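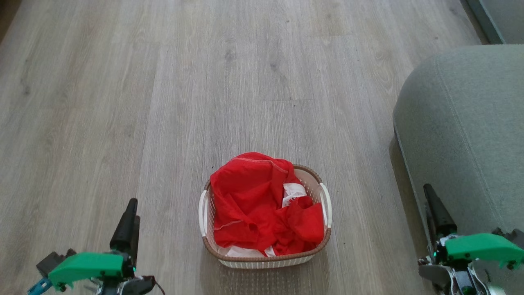
*Red and white together in one basket. Uh oh? Read on.*

## Why do we sort the laundry?

Quick one today, from Vasylyna Pasichnyk at Kulto Kids. Grab a sock. Any sock.

Clothes look like one solid thing. They're not! Look really close and you'll see threads. Look closer still (you need a magnifying glass) and each thread is made of tiny hairs called **fibers**. Cotton fibers come from a plant. Wool comes from sheep, mostly. Polyester gets made in a factory, out of the same family of stuff as plastic bottles.

Now the color. Most cloth starts out whitish or cream. To make it red you need **dye**. Dye is color that soaks in and grabs hold of the fibers. Good dye grabs tight. But there's nearly always a little bit left over that didn't grab anything. It just sits there. Waiting.

Then comes water. Warm water is the big one. It helps the loose dye let go and float off. Where does it go? Round and round the washer until it bumps into something else. If that something is a white T-shirt...

Pink T-shirt.

Scientists call this **dye transfer**. My aunt in Ovotska calls it something else, not writing that here.

### Does it always happen?

No. New clothes are the worst, they have the most loose dye. After 6 or 7 washes most of it is gone down the drain. Cold water helps alot. And some fibers just hang on to dye better than others.

Red gets blamed the most, but dark blue jeans do it too. You notice red more because pink on white is so easy to see.

### So, three piles

- **Whites.** Only white. A white shirt with a red picture on it? Check the tag, ask a grown-up.
- **Lights.** Yellow, pale blue, soft gray.
- **Darks and brights.** Black, navy, red, purple.

Tip the basket out on a clean bit of floor. Way easier than digging.

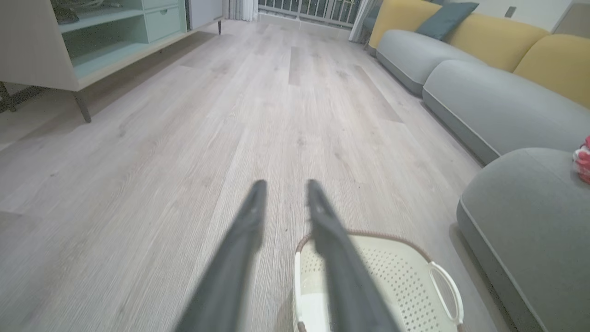

*Holes all over the sides! They have a job too.*

### What about the holes?

Lots of laundry baskets have rows of little holes. Why not plain walls?

Air. Damp cloth needs air moving past it so the water can turn into **vapor** and drift off. Shut a damp towel in a box with a lid and the water has no place to go. Then tiny living things called bacteria and mold get comfy, and you get The Smell. You know the one.

Holes also mean less plastic, so the basket weighs less. Handy on stairs. And the handles stick out so your fingers fit through.

### Try it: the pink water test

You need:

- 2 clear cups
- a scrap of new red cotton, cut in half
- a scrap of white cotton, cut in half as well
- a grown-up for the warm water

1. Cold water in one cup. Warm (not boiling!!) in the other.
2. One red piece and one white piece in each.
3. Wait 50 minutes. Go play.
4. Look at the water. Look at the white bits.

Which cup got pinker? Did niether? That's a real result, write it down. It could mean your red cloth has very well behaved dye.

### Words to keep

**Fiber**: a tiny hair that threads are made of.
**Dye**: color that soaks into cloth.
**Vapor**: water that's floating in the air as a gas.

Next time: why do socks go stiff on the line?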